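**手持夹爪示教操作规范**，是机器人操作数据采集中对手持式夹爪的握持、取放、标记维护与场地布置所作的一组约定。此类规范多由各实验室或企业自行编写，内容差异较大，但在夹持稳定性、标记可见性和人员间距三方面大体一致。

## 沿革

早期的示教作业多依靠操作者个人经验，同一动作由不同的人完成，夹取位置和速度往往相差很大，数据难以合并使用。Barora 的工程师埃斯基尔·松德奎斯特（Eskil Sundqvist）将零散的作业笔记整理成册，共 14 条，供内部培训使用。伊敦·韦斯特贝里（Idun Westerberg）随后补充了双人及双手作业的部分，条目增至 26 条。现行文本于 2020-04-30 定稿，同年 6 月起在 Nerel 试用，通常称为“Nerel 文本”。

## 术语

- **指垫**：夹爪末端与物体直接接触的部分。
- **标记块**：固定在夹爪上、各面印有黑白方形图案的块体，用于确定夹爪的位置和姿态。
- **一次示教**：从夹爪离开起始位到返回起始位的完整过程。
- **共用区**：两只夹爪都可能进入的台面范围。

## 夹持要求

规范要求物体在夹持期间保持姿态稳定，指垫应从两侧对称接触，接触点尽量靠近物体重心。夹持力以物体不滑动为限，软质或易变形的物体不得夹至明显变形。移动中若物体发生偏转，应放回台面重新夹取，不得用另一只手扶正。
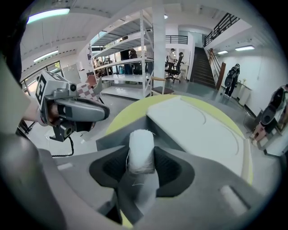 细长物体的夹持在规范中单列一节。圆柱形物体可横夹，也可竖夹，由任务单指定，同一批数据内不得混用。竖夹时物体轴线应与台面大致垂直，两块指垫各贴一侧，如图中的白色圆柱体即为竖直夹持。表面缠绕或带有纤维的物体须另作检查：图中圆柱体下部有几根细线头散出，垂在灰色夹爪本体上，按条文属于“松散附着物”，应在下一次示教前剪除或压平，以免线头卷入指垫的活动间隙。台面上的其他物品，例如图中圆柱体后方的白色板状物，若不属于任务对象，应与夹取路径保持距离；若属于任务对象，其初始位置须写入任务单。

## 标记块的维护

标记块应保持清洁、平整，图案不得有缺损或反光膜。操作者握持手柄时，手指应位于标记块下方，不得遮挡任何印有图案的面。两只夹爪相向作业时，一方的爪体容易挡住另一方的标记块，规范建议两者错开高度进入共用区。更换标记块后须重新标定，未经标定所采集的数据不予收录。

## 线缆与场地

线缆应从夹爪底部自然下垂，绕过操作者身体外侧，不得横跨台面。使用卷曲线缆时，应预留足够的伸展长度，避免其回弹力影响手腕动作。

场地方面，规范对照明、通行和相邻作业分别作了规定：

1. 采集期间照明保持不变，靠窗工位应记录天气和遮光情况。
2. 台面周围不得放置会妨碍后退的座椅。
3. 同一房间内有其他设备运行时，各工位之间应划定通道，穿戴式设备的使用者优先通行。
4. 楼梯口及扶手附近不设采集工位。

## 记录与复核

每次示教结束后，操作者填写任务编号、夹爪编号和异常情况。连续作业 15 次后应停下检查指垫磨损。出现掉落、碰撞或标记块被遮挡的，该次数据标为“待核”，由另一名人员回放判定，操作者本人不参与复核。

## 争议

对于失败的示教是否应当保留，各方做法不一。Flosex 的内部规定要求全部删除；Blomqvist 则保留失败数据并单独归档，用于训练纠错动作。Nerel 文本未作强制规定，仅要求同一项目内统一处理。另有意见认为，“松散附着物”一条过于严格，日常物品本来就常有线头、标签和毛边，一律清除会使数据偏离实际使用环境。该条目前仍然有效，但允许任务单注明例外。

## 参见

- 示教再现
- 末端执行器
- 视觉标定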